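Answers to the questions that come up most at the Fullgate tool library. If yours isn't here, ask at the desk.

## Borrowing

**Who can borrow?**

Anyone with a current Fullgate card. Cards are issued at the desk and you need one piece of mail with your address on it. Household members can share a card, but whoever signed for it is responsible for what goes out on it.

**How many items are in the collection?**

552 at the last stock check. That covers hand tools, clamps, garden tools, and the small parts boxes. Power tools are listed separately and have their own rules sheet.

**How long can I keep something?**

Two weeks for hand tools and clamps, one week for anything on the red list. You can renew once by phone or in person. Items with a waiting list can't be renewed.

**Can I reserve a clamp ahead of time?**

Yes, up to a month ahead. Give us the size of the opening you need, not just "a big one." If you aren't sure, measure the thickness of everything you plan to clamp together, including any scrap blocks, and bring us that number.

## Boxes and storage

**Why do small tools go out in plastic boxes?**

The old canvas bags let grit into the screw threads, and small parts fell out of them. Most small tools and clamps now have a box with a clip-on lid, and the tool and the box travel together.

**Which box does my clamp go in?**

The number painted on the tool matches the number on the shelf. Take the box from that spot. Boxes come in three depths, and the C-clamps use the middle one. If the screw is backed all the way out, the clamp may not fit, so turn it in until it does. Don't force the lid down on it.

**Do I need to wrap the tool?**

Put a loose sheet of plastic wrap in the bottom of the box first. It keeps oil off the box walls and saves us washing them. There is no need to wrap the clamp itself, and please don't tape anything to it. Tape pulls the paint off.

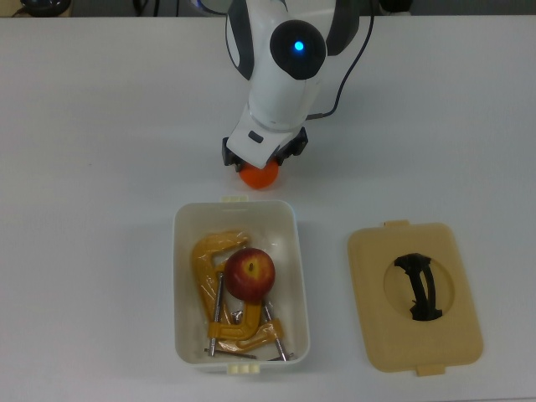 Check that both clips catch before you carry the box anywhere. A C-clamp is heavy for its size, and a lid held on one side will pop open when the box is tilted. If a clip has cracked, tell the desk and we will swap the box. We buy them from Staditz and keep spares in the back.

**Can I put other things in the same box?**

No. One tool per box, plus whatever is on its parts card. Loose screws, pencils, balls, tape measures, and drill bits that come back in our boxes go to the lost property shelf, where they stay for a month.

**Can I stack the boxes in my car?**

Two high is fine on a flat surface. Keep them out of direct sun in summer. The lids warp and then the clips don't line up.

**The box I was given is cloudy. Is it dirty?**

Probably not. The plastic is slightly see-through when new and gets cloudier with washing. If it feels greasy, hand it back and take another.

## Returning

**How should I return a clamp?**

Wipe it with a dry rag, paying attention to the screw and the pad at the end. Scrape off dried glue with a plastic scraper. Turn the screw in, set the clamp flat in the box, clip the lid, and bring it to the return table. Leave it on the table and don't shelve it yourself. We check each item before it goes back.

**What if it got wet?**

Dry it right away and leave the box open overnight. Tell us when you return it. A light film of oil on the screw will usually take care of it, but we would like to know so we can look at it again later.

**Can I drop things off when you're closed?**

Hand tools only, through the hatch on the side door. Clamps are too heavy for the hatch and have broken boxes on the way down. The desk is open until 7 p.m., and if you can't make that, call and we'll set a time.

**What are the late fees?**

99 cents a day per item, up to 29 dollars. After that we treat the item as lost and bill the replacement cost. If you call before the due date and nobody is waiting, we will generally extend it without a fee.

## Damage and repairs

**The paint is chipped. Will I be charged?**

No. Chips, scratches, and worn paint are normal. We charge for bent frames, stripped threads, and missing pads or handles.

**The screw is stiff. Should I oil it?**

A drop of light machine oil is fine. Work it back and forth with your fingers and wipe off the extra. Don't use cooking oil, which turns sticky, and don't put a pipe over the handle to get more leverage. If it still won't turn by hand, bring it in.

**Who does the repairs?**

Ottmar Böttcher looks after the clamps and vises. He works through the repair shelf once a week, so a clamp left for repair is normally back within ten days. Garden tools go out to Skorden for sharpening and take longer, especially in spring.

**Can you fix my own clamp?**

We can show you how to clean and oil it, and we have replacement pads for common sizes at cost. We don't weld or straighten frames, ours or anyone else's. A frame that has been bent once shouldn't be trusted under load.

## Donations

**Do you take donated tools?**

Yes, if they work or need only cleaning. C-clamps over four inches are always wanted. We can't take anything with a cracked casting.

**Do you take containers?**

Only clear or white rectangular ones with a lid that clips on. Thái at the desk has a sample you can compare yours with. We have roughly 200 boxes in use and lose a few every month to cracked rims and missing lids, so good ones are welcome. Round tubs don't fit the shelves.

**Will you label it with my name?**

We can add your name to the parts card if you'd like. We don't mark the tools themselves with anything but the shelf number.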